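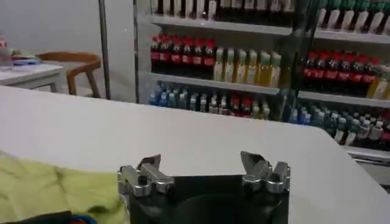 Fingers open over the white table, cloth at the left, drinks fridge behind.

I've been helping Adesuwa Oyelaran gather cloth-folding examples for Mevham since June, and I still can't decide whether we're teaching the arm to fold or teaching it what our room looks like.

The target is 4,000 runs. We have 282. Each one means somebody steering the gripper through the same fold, saving it, crumpling the cloth and going again. On a good afternoon I manage 16 before my wrists complain.

What bothers me is the fridge. Rows of red-capped cola, tea, water, all behind shiny glass, and they sit in the wrist view run after run. Adesuwa says the model will learn to ignore them once there is enough variety. Fine, but where is the variety coming from? It's one table and one big fridge, with the same grey wall next to it.

Consolacion Galang wants us to throw out every run where the operator hesitated. I'd keep them. A person feeling for the edge of a cloth is half the job, and a set of 50 spotless folds tells you mainly that the operator had practised.

I've asked to do the next batch in another room, with the table turned round and a cloth that isn't yellow-green. The answer so far is "after the first training run". I'll post the numbers when I get them, good or bad.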